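Draltis kitchen cell, sim setup check, with comments
Cell: island, single arm. Checked 10/8/23 before the August batch was released.

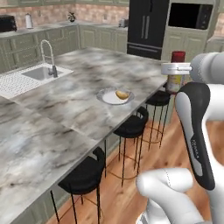

Island layout at check. Arm at the red-lidded jar, plate mid counter, sink at far left.

Status key: OK / FIX / WATCH / N/A

1. SCENE LOAD

1.1 Scene opens without missing parts. OK
Comment: second try. First load hung on the Stirkari asset pull, cleared cache, fine after.

1.2 Island, sink, faucet all present. OK

1.3 Counter texture. WATCH
Comment: marble still soft. Low res version is what's loading. Not blocking, but the Fesel people will ask again. Ticket stays open.

1.4 Back wall: green lower cabinets, fridge, built-in oven or microwave unit. OK
Comment: background only, no contact shapes needed past the island. Don't waste time on it.

2. ARM

2.1 Base fixed to correct mount point. OK

2.2 Joint limits match the Peng sheet. FIX, now OK
Comment: joint 3 limit was the old value. Changed it, saved, reloaded, it held. Please do not copy the config from the old folder!!

2.3 Home pose reached from cold start. OK
Comment: ran it 3 times.

2.4 Wrist attachment. OK
Comment: white cylinder with the metal fitting, seated right on the wrist. Name in the parts tree is still wrong (says "tool_old"). Rename when someone has a minute.

2.5 Self collision on. OK

2.6 Arm to stools clearance. WATCH
Comment: black stools along the near side, dark link passes close on the camera view. No contact logged. If you drop the elbow any lower than the saved pose, recheck. Would rather pull the stools out but layout is signed off so they stay.

3. OBJECTS

3.1 Jar, red lid. At far right end of island, upright. OK
Comment: lid and body load as one piece. Correct for this batch. Mass set to 325 g, was blank.

3.2 Plate. OK
Comment: no jitter on settle. Was bouncing last build, friction value fixed it.

3.3 Yellow food item on plate. OK
Comment: sits a bit right of center. Within tolerance, leave it. Label in the object list says "food_2", needs a real name, cant tell from the render if its a banana piece or potato.

3.4 Objects hold still with arm parked, 75 steps. OK

3.5 White grid mat by sink. FIX
Comment: contact shape is a flat slab, holes are visual only. Anything thin will rest on top where it shouldnt. Open. Don't run sink tasks untill this is done.

4. STOPS AND LOGGING

4.1 Soft stop from panel. OK

4.2 Force limit trips on counter contact. OK
Comment: tested at low speed, 2 runs, both tripped. Full speed not tested, no time today.

4.3 Reset after trip puts everything back. FIX, now OK
Comment: plate came back, jar did not. Reset list was missing the jar. Added.

4.4 Log writes to the shared drive. OK
Comment: slow. Check free space before a long run.

OPEN ITEMS
3.5 mat contact shape. Blocks sink tasks only.
1.3 counter texture.
2.4 and 3.3 renames.
4.2 full speed trip test, do before any jar runs over half speed.

Released for jar and plate tasks, low speed. Sink tasks on hold. Next check after the Stirkari update goes in, start from section 2, section 1 can be skipped if the load is clean.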